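Folding day again, and I've fallen out with the soft grey stuff. Towels I can do in my sleep, but anything floppy fights back -- you smooth one side and the other side crumples! My friend Lucian Ghiță folds everything in thirds and gets up to nine tops in a drawer. I manage five.
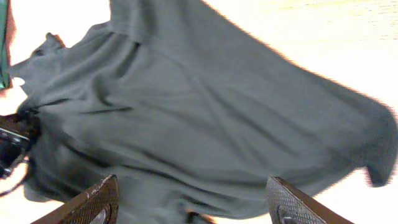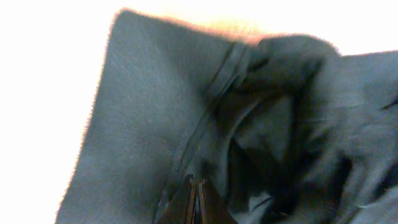
Creases everywhere, as usual.

Do you need to iron a top before folding it?

Only if you want to wear it straight from the drawer. I give mine a good shake, smooth it flat with my hands and leave the iron in the cupboard until October.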